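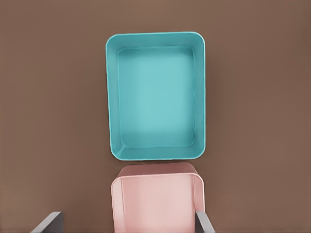
Zimalix Housewares - Customer Care and Repairs Team

A drawer full of letters

The woman who answers the letters at Zimalix has been in the customer care team for 22 years. She asked me not to use her name, "so that people will keep writing to the team and not to me." We met in the small kitchen behind her office, at four in the afternoon, when the phone is usually quiet.

I wanted to know who still writes a letter to a company in our time. She laughed and opened a drawer. Inside were envelopes in all sizes, one of them decorated with dried flowers. In February alone the team received 80 letters on paper. Most of them are complaints, but she does not like this word very much.

"A complaint is when somebody wants the money back," she said. "Many of these people don't want the money. They want that I know what happened. A lady writes me three pages about a lid, and on the third page I understand that the lid was from her mother."

She reads every letter twice. The first time she reads it standing, quickly, to see if there is something urgent. The second time she sits down with a pencil and marks the questions. A customer often hides the real question in the middle, she told me, between the weather and the greetings. If the answer goes only to the beginning and the end of the letter, a second letter comes, and the second one is less friendly.

I asked what has changed since she started. She thought for some time before she answered. In her first years there was a folder with 47 ready paragraphs, and each reply had to be put together from them. Paragraph nine was for late delivery. Paragraph 30 was for color that was different from the catalog. "I could write a whole day and not have one sentence of my own," she said. The folder was given up when the company moved to the building on Rodrigues Street, and she does not miss it, although she admits that her replies take longer now.

The team also uses a computer program called Memura, which keeps all messages of one customer together. She finds it useful for dates and order numbers. For the tone of a reply she does not trust it. When it suggested her to begin a letter with "We are thrilled to hear from you," the customer had written about a broken handle and a cut thumb.

Her longest correspondence is with a retired teacher who sends back each reply with the grammar corrected. English is not her first language, and in the beginning this hurt her. Later she started to keep the corrected pages in a separate envelope. "I learned the word 'whose' from him," she said. "Before, I went around it, like you go around a wet place on the road."

There are letters she cannot answer well. Some people ask for a part of a product that was stopped long ago, and there is none left in the storeroom. One man has written every spring about the Cloltudness bread box, item 2405, and asks if it will be made again. She always writes him no, and she always tries to write it in a different way.

Near the end I asked if she writes letters in her private life. She shook her head and said she calls her sister on Saturday, and this is enough. Then the phone rang in the office. She excused herself, took her pencil from the table and went to answer it.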